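Movthorpe Town Gift Card
Handbook for Participating Shops

Section 4. Setting Up the Counter Reader

4.1 Scope of this section

This section covers the first installation of the Urari counter reader in a participating shop, the entry of shop details, and the test sale that must be completed before gift cards are accepted from the public. It applies to single-counter shops and to shops with more than one till. Market stalls and temporary premises are covered in Section 7.

The person carrying out the set-up must be named on the shop's registration form as either Shop Contact or Deputy Contact. Staff who are not named on the form may use the reader once it is running but will not be able to complete steps 5 to 9 below.

4.2 Before you begin

Have the following at hand:

The counter reader and its power supply
The shop's registration letter, which carries the six-character Shop Code
The white test card supplied in the same envelope as the letter
One full roll of receipt paper

Readers sent out before April 21, 2021 have an older menu and must be updated before use. If the opening screen shows the word SETUP in a gray bar, the reader is already up to date. If the bar is missing, leave the reader connected overnight and check again in the morning.

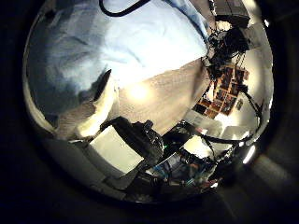 Registration letters remain valid for 72 hours after the Shop Code is first entered. If set-up is interrupted and not resumed within that period, the code lapses and a new letter must be requested from the scheme office. The reader itself does not need to be returned.

4.3 Placing and starting the reader

1. Choose a position on the counter where the customer can reach the keypad without leaning over goods on display. Keep the reader away from sinks, open jars, oils and loose powders. Shops selling soap, bath salts or candles should allow extra space between the reader and any open stock.

2. Connect the power supply to the socket marked DC on the underside of the reader, then to the wall outlet. Do not use an extension cord that also serves a heater or kettle.

3. Lift the paper cover, drop in the roll with the loose end facing you, and close the cover until it clicks.

4. Hold down the green key until the screen lights. The reader will print a short start-up slip. Keep this slip, as the serial number printed on it is needed at step 6.

CAUTION: Do not switch off the reader while the start-up slip is printing. If the slip stops partway, wait for the screen to return to SETUP before pressing any key.

4.4 Entering shop details

5. Select SHOP from the menu and enter the Shop Code. Letters and numbers must be entered exactly as printed. The code contains no letter O; any round character is a zero.

6. Enter the serial number from the start-up slip.

7. Check the shop name shown on the screen. This is the name that will appear on customer receipts and in the town directory. If it is wrong, press the red key and contact the scheme office. Names cannot be corrected from the reader.

8. Select the trading category closest to your main line of business. Shops that sell both gifts and food should select the category that brought in the larger share of sales last December.

9. Choose a supervisor PIN and enter it twice. The supervisor PIN is required for refunds, for voided sales and for the end-of-day report.
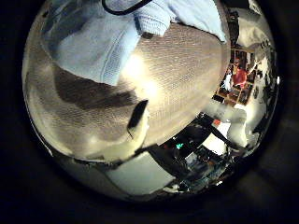
Light blue knitted cloth with beige-gray woven fabric.

NOTE: Three wrong PIN entries in a row will lock the refund menu. Ordinary sales can continue while the menu is locked. To have it reopened, the Shop Contact must call the scheme office and quote the Shop Code.

4.5 The test sale

10. Select TEST from the menu. Do not carry out the test in normal sales mode.

11. Enter an amount of 1.00 and swipe the white test card with the stripe facing the screen.

12. Wait for two slips to print. The first is the customer copy and the second is the shop copy. Both should show the shop name, the date and the words TEST ONLY.

13. Sign the shop copy and send it to the scheme office in the reply envelope. The shop will be shown as open in the directory once the signed copy has been received.

If only one slip prints, repeat steps 10 to 12. If the reader shows NO LINK, follow the instructions in 4.6 before trying again.

4.6 Working without a connection

The reader will continue to accept gift cards when it has no connection, up to a limit of 18 sales. After that it will decline all cards until the link is restored. Stored sales are sent automatically and do not need to be entered again. 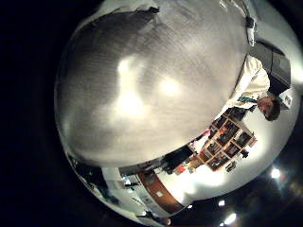
Sales made without a connection carry a star beside the amount on the end-of-day report. Keep shop copies of all starred sales until they appear on the monthly statement. The reader's log holds 2,000 entries, after which the oldest are overwritten.

CAUTION: Do not accept the same gift card more than once while NO LINK is showing. The balance printed on the slip may be out of date, and the shop is liable for any amount overspent.

4.7 Shops with more than one till

Each till requires its own reader and its own test sale. The same Shop Code is used throughout, but the supervisor PIN may differ from one reader to the next. Label each reader with its till number before opening to customers.

4.8 Contacts

Registration and Shop Codes: Valentyna Derkach, Scheme Office
Readers and replacements: Toivo Mäkelä, Technical Support
Monthly statements and payments: Lesia Marchuk, Accounts

Calls about a locked refund menu should go to the Scheme Office in the first instance. Requests for window stickers and counter cards are dealt with in Section 5.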